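Good news from Lunness: the Talano community kitchen is reopening in April, and I'm ridiculously pleased! It's been shut for more than 20 weeks while they sorted out the drains, and I've missed the Endismont Road lunches more than I expected to (mostly the soup, if I'm being fair to the puddings).

Wiebke Reuter, who's running it now, told me the first menu will be all vegetables. Aubergine bake, bean stew, a big tray of roast carrots. Lunch stays at £5, and the doors open at noon.

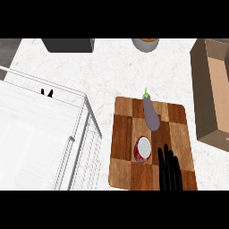
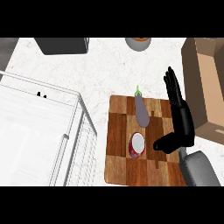

An aubergine on the chopping board, both times.

## What's still to pay for

The drains swallowed most of the money, so they're trying to raise £2,000 for a new oven. Hauke Hollmann is doing a cake stall outside the library, and Sabine Hagedorn has promised her plum jam again. I bought 2 jars last year and they were gone before I'd got the good bread in.

If you fancy helping with the washing-up, put your name on the sheet by the door. Dörte Steinbach has the rota and she'd love some evening people.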